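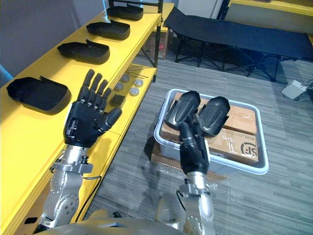 Tekle Ambaye objected, on reading a draft of this section, that a pack with one card missing tells us very little about how it was played with, and that the missing card may have gone a century after the last game. The objection is a fair one and it limits what can be claimed below. A single short pack is no evidence of anything. A large group of them from one source is more useful, provided that the losses are not spread evenly over the suits and ranks.

4.2 Short packs in the Bindov deposit

The Bindov deposit holds 2,493 loose cards and 688 packs still kept together, either in a wrapper or tied with thread. All of the packs were made by the Hasenen works and were meant to have 52 cards. Jokers were not supplied until later and none has been found. Each pack was laid out by suit and checked against a full modern pack, and any gap was written down before the cards were put back in the order in which they had been kept.

Packs with 51 cards were treated as a separate class. They are the easiest to work with, as only one card has to be explained. Packs missing several cards were left out of this part of the study. In many of them the losses fall together at the top or bottom of the stack, which points to damp or a torn wrapper and has no bearing on play. Where a stack had been eaten by insects we counted a card as present if either corner index could be read.

The card most often absent is the ace of spades. This was expected. The Hasenen ace carries the maker's name and is much the most decorative card in the pack, so it was the one that children and collectors took. We have found Hasenen aces pasted into two scrapbooks outside the deposit, both trimmed close to the border. The next most common loss is the two of clubs, and here there is no such simple answer. It has no ornament and no maker's mark.

Two explanations can be offered. The first is that the two of clubs was taken out on purpose for a game played by three people, where one card has to go so that the rest can be dealt equally. Fifty-one divides by three and gives seventeen cards each. The rules of such a game are set out in the Stenora handbook, which tells the players to "put by the lowest club" before the cut. The second explanation is that the two of clubs lay on the outside of the pack as it left the works and so took the most wear. Unopened Hasenen packs do have a club on the outside, but it is the king, so we think the second explanation is weak.

Figure 5. A gripper holding a black plastic housing above a yellow shelving unit.

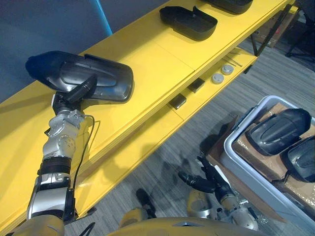

Section text by the Stenora Card Survey

If the card was put by for a three-handed game, it ought sometimes to turn up near the pack it came from. A player who set it aside would want it again when a fourth person came to the table. We therefore went through the loose cards looking for twos of clubs with a Hasenen back. There were more of these than of any other black two. Their faces are also cleaner than the faces of the other loose cards, and on several the corners are still sharp. A card left in the wrapper while the others were in use would look like this.

Matching a loose card to its pack is harder. The backs were printed in two colours, and the red fades at a rate that depends on how the pack was stored. A clean two beside a faded pack may be from that pack or from another one. The cut is a better guide. Hasenen cards were cut by hand until the works moved to new premises, and the width of the white margin varies from sheet to sheet. Where the margins agree on all four sides we have called the match probable, and where they agree on only two or three we have not claimed one.

The pattern found on the island of Pan is different. Short packs from there usually lack a red card, most often the two of diamonds. Local rules for the three-handed game may have named another suit, but no printed rules from Pan are known to us, and the packs were bought from a dealer who could not say which houses they had come from. We have kept them out of the totals. A further visit is planned for May, when the parish library's own small holding will be open to readers.

The trimmed and re-cornered packs, where the original margin is lost, are dealt with in 4.3.

Last updated: April 7, 2022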